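The long take in Sustdale

How a nine-minute shot was planned, rehearsed and lit for a film with very little money

The final act of Sustdale contains one shot that lasts nine minutes. It starts in a stairwell, passes through a kitchen and two hallways, goes out to a loading yard and ends inside a parked truck. There are no hidden cuts. Director Emanuel Lungu says he wrote it that way in the first draft and never prepared a version with coverage.

"If you shoot a backup, the crew knows there is a backup," Lungu says. "The focus puller knows. The actors know. Everyone works a little looser."

The film was made by Bratus, a small production company whose previous features were shot mostly on locked-off cameras. Sustdale had a 64-page script. The long take covers 11 percent less dialogue than the pages suggest, as several lines were dropped when the camera could not reach the speaker in time. Those lines were never moved to another scene.

Planning the route

Work on the shot began in June, well before the rest of the schedule was fixed. The building, a former textile office in Stuvidbridge, was measured room by room. The art department then laid the plan out in tape on the floor of a rehearsal hall at full scale. Doorways were marked with stands. The stairwell could not be reproduced, so the first part of the route was rehearsed separately on site.

The camera operator walked the taped plan at script speed and the first assistant director called the cues. Early runs came in too long. Most of the extra time was lost at the kitchen door, where the operator had to turn, back through and turn again. The door was rehung to swing the other way, and the actor playing the night manager was asked to hold it from the far side.
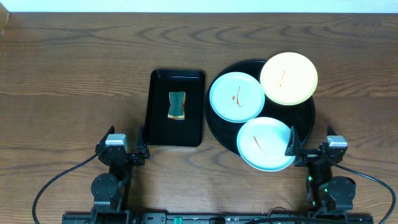 Sound and cueing

Cues were the harder problem. In a conventional scene, the assistant director can speak between setups. During a continuous take in a building with bare floors, any spoken instruction ends up on the track. The crew first tried small cue lights, but these showed up in windows and on polished surfaces.

The final method used earpieces for the background players and physical taps for the principal cast. A member of the team stood at each transition and touched the actor's shoulder or elbow on the cue. Each of these people then had to clear the space before the camera came through. In the second hallway, that meant stepping into a closet and closing the door without a click. The latch was removed and replaced with a magnet.

Dialogue was recorded on body microphones, with a boom used only in the kitchen and in the truck. The production sound mixer kept the yard section on a separate set of channels because of the change in radio conditions outdoors. There is a slight shift in the tone of the voices when the characters leave the building. It was left in the finished mix.

Lighting two exposures

The yard is lit for night, while the kitchen is much brighter. An operator cannot change the exposure by hand during a shot of this type, so the iris was pulled remotely. The change takes place over four steps through the back door. Lungu asked for the adjustment to be completed before the lead actor speaks, and her line was moved later by a beat to allow for it.

The interior fixtures were practical lamps on dimmers. One technician ran the board from a room on the upper floor with a video feed that lagged slightly behind the camera. To compensate, the dimmer cues were tied to footsteps on the stairs and to particular words in the dialogue. This worked well until an actor changed a word. After that, the script for the shot was locked and a printed copy was posted at each station.

The cast and the clock

The production allowed 2 nights for the shot. The first was used entirely for technical rehearsal, with stand-ins for part of it. The second produced the take that appears in the film. Lungu declines to say which attempt it was, though he confirms that it was neither the first nor the last.

The actors prepared as they would for a stage play. Blocking was fixed early and written into their scripts, with distances given in steps. The supporting actor who enters last, from the truck, had to wait in the cab through every run with the engine off. He had no monitor and took his cue from a knock on the side panel.

Lungu had tried a shorter version of the technique in Dobre, his earlier feature, which has a continuous scene on a station platform. He regards that attempt as only partly useful. The platform was a straight line, and the camera had nothing to avoid. Here it had to pass 200 background players in the yard, many of them moving in the opposite direction.

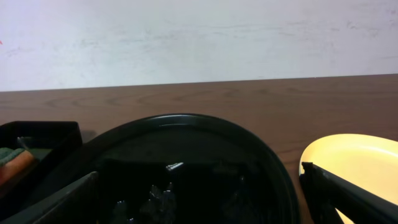

Was any part of the shot altered in post-production?

Some of it was. Two crew reflections were painted out in the stairwell section, and the frame was stabilized slightly on the way into the yard. No separate takes were joined, and the running time was not changed.

The edit

A shot without cuts still has to be edited into a film. The editor's main decision was where to enter it. The script opened the sequence with a close view of a handrail, and the assembly followed the script. In the release version, the preceding scene runs longer and the cut arrives later, with the lead already on the stairs. The handrail is gone, along with the first few seconds of the take.

Color work was completed in a single pass with a moving grade, using the same four steps at the back door as the point of change. The score stays out until the truck door closes.

Sustdale opens on 11th January.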